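November, 6:40 in the morning

Overnight reading in the hall was higher than I wanted again. The window in the bedroom had a wet band along the bottom seal, the same height as yesterday, and the one in the kitchen was clear. Outside was cold and dry, so the water is coming from us. I have stopped blaming the weather and started going through the sources one by one, as Halvard Sjöberg told me to do last winter, when I didn't.

His method is to write down everything in the apartment that gives off water and put a number beside it, even a poor one. Cooking, showers, laundry, plants, breathing. The laundry is the largest by a long way on the days we dry it indoors. The shower comes next. Breathing is steady and I can't do anything with it.

The meter is a Marow, the small one with the replaceable sensor. I ran the salt test on it in a sealed jar before starting and it read slightly high, so I subtract the difference. Elif Naz Kozan lent me her Bikska to compare. The two track each other well in the hall and less well in the bathroom, where the Bikska takes longer to come back down after a shower. I am using the Marow for the bathroom and leaving the Bikska by the bed.

First job today was the air path. An extractor fan can only pull out what gets in to replace it, and with the door shut that air has to come through the gap at the floor. Ours was cut down by whoever laid the new threshold, and the gap is on the small side. 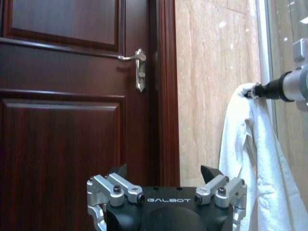
Does a bathroom fan work better with the door open or closed?
Closed, as long as there is a decent gap at the bottom. With the door open the damp air drifts out into the hall faster than a small fan can catch it, and you end up drying the bathroom by wetting the bedroom.

I tested it both ways after two showers of the same length, same water temperature, fan on high. Closed, the bathroom was back to its starting level in 20 minutes. Open, it got there sooner, but the hall went up and stayed up until after lunch. The bathroom figure taken alone would have led me to the wrong conclusion, and I think it did last year.

The fan overrun was set at the factory minimum. The adjustment is a small screw under the cover, unmarked, and it moves the time a lot for a very small turn. I got it to 11 minutes and left it there. The manual, which is for the whole Uçar range and covers several fans we don't own, gives a different direction of rotation from the one that works. I wrote the correct one in pencil inside the cover.

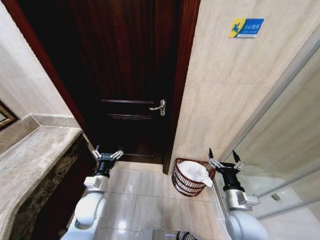 Then the towels. I had always counted the shower itself and ignored what gets carried out of it. The kitchen scale reads to the gram, so I weighed a bath towel dry and then straight after use. Dry, it was 314 grams. It had picked up 161 grams of water, every bit of which ends up in the air of the apartment if the towel hangs in the hall. Birsen Baysal hangs hers on the balcony all year, including in frost, and says they come in stiff but dry enough. I may try it. The rail out there needs a new bracket first.

Squeegee on the tile, same logic. What goes down the drain as liquid does not have to be moved by the fan as vapor. I didn't have a good way of weighing it, so I pushed it all into the dustpan and poured it off into a cup. It was more than I guessed. I spilled some and did not write down the amount. 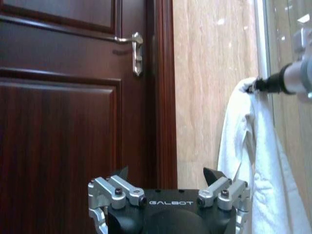
What indoor humidity should you aim for in winter?
Low enough that the coldest glass in the place stays dry at dawn. The colder it gets outside, the lower that limit goes, and single glazing needs a lower level than double.

Ayten Özkan called at four about the dehumidifier. She has a Nivach in the basement that she isn't using until spring and I can have it if I collect it. I said I would wait. It would bring the readings down, and then I'd have no idea which of the changes had done anything. Two more weeks of logging without it. She pointed out, fairly, that the windowsill paint will not wait two weeks. I have sanded the worst patch and primed it. 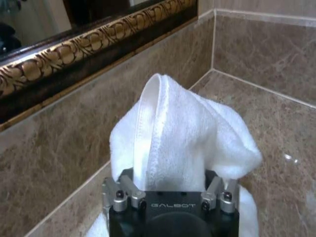 Moved the clothes rack to the small room after that, with the window there on the latch and the door closed. The heat loss bothers me but the room isn't used in the evening and the radiator is off. The Bikska goes in with it overnight, so I lose the bedroom reading for one night.

Still open: the gap under the bathroom door. Maarten Van Loon has a block plane and thinks taking a little off the bottom edge is an easy hour's work. I would sooner try a vent in the wall, high up on the hall side, but that means finding out what is behind the plaster.

9:15 in the evening. Hall down a little from this morning. Kitchen unchanged, soup on the stove with the lid on. Pilot hole for the balcony bracket drilled, wrong size of screw in the box.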